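Amancay Pereyra
March 18, 2024

1/ ok cell day. thread as I go because last time I wrote nothing down and paid for it. two arm table, black curtain box, needed a full going over before the Beltell people want it back

2/ started with the enclosure. Every clamp on the frame, corners first then the back edge of the table. Snug, no gorilla grip. I overtightened one in September and it chewed the fabric, still annoyed with myself

3/ curtain panels pulled flat. any gap lets the hallway light in and then the overhead camera does that exposure hunting thing and all my afternoon numbers are junk

4/ cables next, right arm. They run in bundles down the links and the bundle at the elbow is the one that creeps. Re-tied it with slack for the full bend. Jogged the joint end to end 17 times by hand speed, watching the ties the whole way. fine

5/ then objects out on the table. White board in the middle, wood box with the slot behind it, the pink cup, water bottle up by the left gripper. Red utensil is the test piece, long and skinny, slides if the pads are even a little glazed
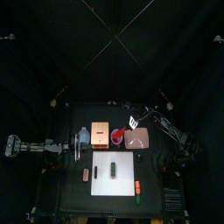
6/ grip force is at 70 for this one. Tetsuya Sugiyama runs his at 83 and swears by it but his cell is all blocks and bottles. thin handles at 83 just twist on me

7/ pads!! wipe them. lint free cloth, a bit of alcohol, let it dry before you close on anything. I did both arms, both fingers, and got gray on the cloth from all of them. should be weekly, it is not weekly

8/ someone asked how I check finger alignment. close on something thin, look down the wrist camera, see if it stays vertical or leans. If it leans one finger is proud. loosen, shim, tighten, look agian

9/ also worth doing from the wrist view — look at what else is in there. Other arm's fingers, the cup, the slot in the box. if you can't see the slot from where you plan to approach it, move the box now and save yourself the debugging 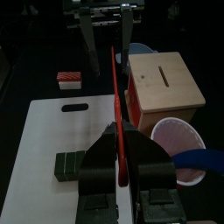 STUFF I CHANGED TODAY (so I can find it later)

10/ wrist camera bracket screws, both arms. Backed out, thread locker, back in. The left one was turning with finger pressure. not great

11/ home pose on the right arm raised 5 mm. it was passing too close over the cup for my taste. Benedito Macedo set the old one and I did message him first, calm down Benedito

12/ redid the table zero. touch off at the board corner, then again at the far corner, compare. Hosoda script still wants you to type the value in by hand and still does not warn you if you drop the minus sign. ask me how I know

13/ did NOT touch the speed limits. Crescencio Ibarra has those locked and he's right to. If you need them changed go talk to him, don't edit the file

14/ open width check. Fingers all the way apart, then creep closed in steps, and watch both move the same amount. one lagging means grit in the slide or a tired belt. mine matched after I blew the slide out, before that the left was a hair behind

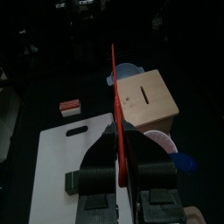
15/ spare pads are in the drawer marked Brestitik, second one down. use the precut ones pls. the roll next to them is a different thickness and you'll be shimming till midnight

16/ to the person asking about foam vs rubber: foam for me, wears faster but forgives a bad angle. Yuzuki Yoshida tried rubber at the Trornadside bench for a month, get her to tell you about it, I only have it secondhand

17/ still to do: label the e-stop cable, log the new home pose in the shared sheet, order clamps. Lunch first tho. will add to this if anythign drifts overnight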